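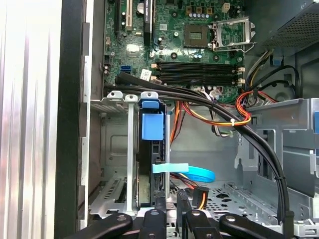 An open desktop tower with the processor socket empty.

News > Local Business > Interviews

The second life of the office computer

The owner of Dornaris began to repair computers at the kitchen table of her parents, at a time when a new one cost more than the family car was worth. Today she runs a refurbishing business on the edge of Cukham, which last year sold 3000 used machines, most of them to small offices and to families with children in school. I met her at seven in the morning, when she says the telephone is still polite.

"People think that we live from the broken ones," she said. "We live from the boring ones. An office changes all its computers on the same day, and there was nothing wrong with them on the day before."

The biggest deliveries come in July, when companies close their budget year. Her oldest supplier is Rizvi, an accounting firm across the river, and she speaks of their machines as a farmer speaks of good soil. They stood in clean rooms, she explained, and were switched off every evening.

I asked her what makes a computer worth saving. She took some time to answer.

"The case and the board," she said. "A disk I can replace, memory I can replace. If the board is healthy, I am already calm. If the board is sick, I take the parts and I do not discuss with it."
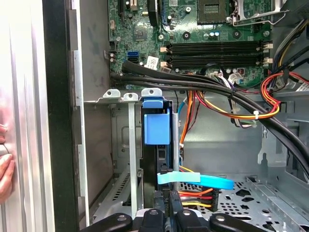
The motherboard, with the side panel swung open.

She is less calm when the talk comes to prices. A finished desktop leaves her shop for 100 dollars, with a keyboard but without a screen, and she has kept this price for a long time. Electricity has become more expensive, and the rent also. She tried to sell through Tuletent, an online marketplace, and left it after one winter because the fees took what she was earning. "I was working for their website," she said. "They did not even know it."

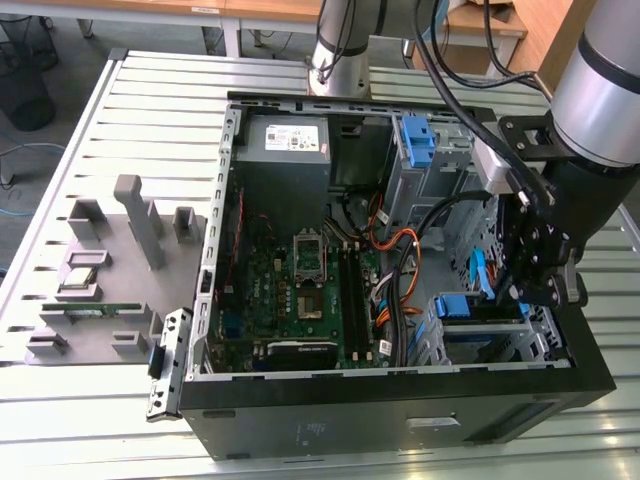
Teaching new employees is the part of the work that she enjoys most, and also the one which makes her tired. She learned from a man who never explained anything twice, and she promised herself to be different. A beginner gets one tower, lays it on its side and has to name each part before touching a screwdriver. Then comes the processor. With the socket empty and its metal frame in view, as on the table here, she talks for a long time about patience. "You do not push," she said. "If you feel that you must push, you stop and you drink a coffee."

Some of them leave after a month - the work is slow, and they have imagined something faster. One of her best people came to her at the age of 65, after a whole life in a shoe factory.

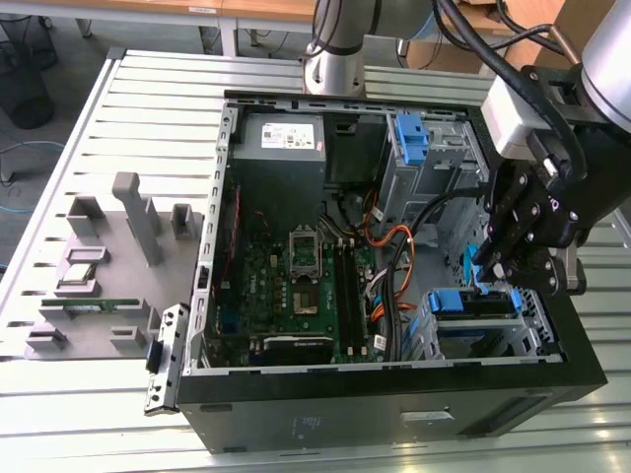
"He has the hands for it," she said. "He also does not look at his phone, but please do not write this." Later she told me that I can write it.

Before I left, I wanted to know if she buys new computers for herself. She laughed and showed me the one on her desk, a gray thing with a sticker from Rizvi still on the front. It keeps her books and plays the radio. She plans to use it until the fan becomes louder than the music.

Shares: 42
Comments: 3
Last updated: July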